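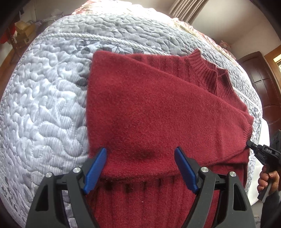
Wurnthorpe knitwear mill open day: notes from a quick visit

Typing this up on the train so excuse the state of it. Went up on Sunday for the Wurnthorpe open day, first one I've managed in years of meaning to. Got the 443 bus from the station, which drops you at the bottom of the hill and not at the mill, whatever the leaflet says. Ten minutes' walk, all up. Wear proper shoes.

Doors at ten. Queue by quarter to, mostly knitters, you could tell by the cardigans. Tickets checked, sticker on coat, off you go. No set route. A photocopied map with the toilets in the wrong place.

The yarn store

Started here as it was nearest and warm. Shelves floor to ceiling, cones on cones. Grekia is the house yarn, a wool blend they have spun elsewhere and dyed to order. Didn't get the name of the dyer, sorry, the label was half off. You're allowed to handle the sample cones. Softer than I expected for something so hard wearing, sheds a bit on a dark coat. Shade cards on the wall, numbered, no names. I liked 441, a murky green. The reds are the popular ones and they go very dark in the winter range, nearly wine.

Asked about pilling. Straight answer: yes, under the arms, first winter, then it settles. Comb it, don't shave it. Good to hear someone say it plainly.

The knitting floor

Loud. Ear plugs in a tub by the door, take two pairs, mine fell out. Most of the floor was stopped for the day but they had one row of flat machines going, making panels for the ribbed jumper they call the Gaken. Front, back, sleeves, collar, all come off seperately and go into trays.

Things I wrote down, in no order:

The body of the Gaken is a wide rib. The cuff is a much finer one. Different settings, different feel, and the join between them is where most of the rejects happen.

Sleeves are plain. I asked why not ribbed all through and was told it gets heavy and the arms grow. Mine at home has done exactly that (not one of theirs).

Collar is knitted long and stands high. It can be worn up or folded, and with no one inside it just slumps in on itself.

A full set of panels takes longer than I'd have guessed. Didn't get a proper time, couldn't hear.

Linking and finishing

Best bit for me. Upstairs, quieter, big windows, north side. Linking is where the collar goes on, stitch by stitch onto a ring of points, and you get to stand close enough to see it. My eyes were watering after a minute of watching, no idea how anyone does a full shift. Mending bench next to it, dropped stitches picked up with a latch hook. They let us try on a scrap swatch. I made it worse.

Then washing and pressing, though the wash room was roped off, just a look through the door. Steam tables after. The rib gets steamed hardly at all, otherwise it goes flat and never comes back. The plain parts can take more. After that a rest on a rack before anyone folds anything.

Folding

A short talk on this at half eleven, standing room only, which surprised me. Folding! But useful. What I got down:

Lay it on something padded and clean. A made bed is fine at home, a quilted cover is better still as the jumper doesn't slide about.

Never hang a ribbed one. Said twice.

Smooth the body with the flat of your hand, along the ribs, not across.

Bring a sleeve over the body in one go and let it taper naturally to the cuff. Don't tug at the cuff to get it straight, it'll only spring back.

Leave the fold soft. A thick rounded fold is fine, a sharp one ends up as a crease that takes weeks to drop out.

Collar last. Let it fall open, don't press it.

Tried it when I got a minute with one of the big display ones and it's bulkier than you'd think, the high neck gets in the way of everything. At home I'd give it a drawer of its own. They stack four deep at most in the stock room.

Someone asked about moths. Answer was freezer bag, freezer, a fortnight, then shake it outside. Someone else asked about lint, the pale specks that show on the darker colours, and that's a damp hand or a clothes brush, never sticky tape, as tape pulls the fuzz up with it.

The bedding room

Didn't know they did bedding. They don't really, it's bought in from Dağdelen and sold through the mill shop, but there was a room set up with it. Quilted bedspreads, mostly pale. Greys, whites, one mustard. The stitching on the ones I looked at wanders all over in loops, so the cloth puffs up between the lines. Nice to touch, heavier than it looks. Washing instructions sewn in a corner where you'd never find them.

Fine stripes in some of them, so fine you only see them close up. In window light the pale ones go almost blue at one side and grey at the other, worth knowing if you're trying to match a wall. Take it to the door before you pay.

The shop

Busy. Seconds rail gone by the time I got there, go first if that's what you're after. Full price stuff is full price. I had a limit of 100 pounds and stuck to it, just. Came away with two cones of Grekia and a cuff offcut bag, which is what it sounds like, a bag of cuffs. No idea yet. Mug rugs?

Card only at one till, cash only at the other, no sign saying which. I queued at both.

Tea room

Cheese scone good. Soup gone by one. Tables shared, got talking to a couple who'd come for the looms and were put out that it's all knitting. There are no looms. It does say so on the poster but small.

Practical stuff if you're going next time

Bus 443 up, but 902 back, it goes from the top gate and saves the hill. Last one is twenty to five.

Parking is the field. The field was mud.

Lift to the linking floor works but ask at the desk, it needs a key.

Pushchairs ok downstairs, not on the knitting floor.

Photos fine everywhere except the pattern office.

Bring a bag. Theirs are paper and it rained.

Next open day is in March, I was told, date not fixed yet. The pattern office talk was full so I'll be going back for that one, and for a proper go at the seconds rail. Will put the yarn up once I've knitted a square and washed it. Train's coming in now, more later if I remeber what the scrawl on the back of the map says.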